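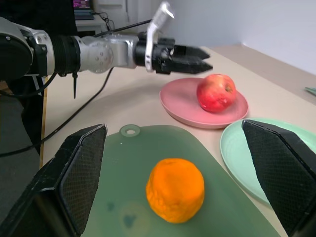 Agathe Charpentier has written villains for most of her working life, and she is a little tired of the question about which one is her favorite. "People expect that I will say the queen," she tells me. "But the queen is easy. She wants the throne, she has a knife, everybody can see the knife. The one who kept me awake was the schoolmaster."

She means Tindall, the smiling headmaster in her fantasy series for young readers, The Salt Stairs. He appears first in the second book, when the girl Illo is sent to the school at Prokdale, and he stays until almost the last page of the sixth. He does no magic. He keeps a register, and when a child disappoints him he writes the name in green ink and says nothing for three days.

I read the second book on a train, in one day, and I remember that I was angry for the whole evening. I told her this. She looked pleased.

"The letters I receive are nearly all about him," she says. "One girl sent me 6 pages. She wanted to know why the other teachers do not stop him. I had to think for a long time before I answered, and I am not sure that I answered well. They are afraid for their rooms, for their pension. It is a small thing to be afraid of, and I find it very believable."

Tindall was not in the first plan. Her editor, Neville Fairclough, asked for him, or in any case asked for somebody. The early draft of the second book was some 420 pages long and had, in his words, "a lot of weather and no enemy." Fairclough remembers the telephone call well. "I said, who is in charge of this school? Agathe said it did not matter. Then she was quiet, and then she hung up on me."

She does not deny it. "I went for a walk. When I came back I wrote his first speech, the one about the shoes, and I changed only one word of it later."

We speak also about Halar, the old sea wizard who teaches Illo in secret. Many readers did not forgive what happens to him in book five. Charpentier says that she wrote two versions of the chapter, and that in the other one he lives. She will not publish it. "It was kinder, but after it Illo had nothing to do. She was standing behind him like a child behind a coat."

The audio edition, read by Rhydian Trevor, comes out in May. I asked him how he found the voice for Tindall. "I tried a cold voice and it was terrible," he says. "So I made him warm. I read the punishment scene as if I was offering somebody cake. Agathe wrote to me after this chapter — only one line, and I keep it for myself."

About the new book she says less. It is not set in Prokdale, and there is no school in it. She writes 800 words each morning, by hand, and throws many of them away. The title has changed twice. When I ask if there will be another Tindall, she pours more tea and asks me what I thought of the shoes.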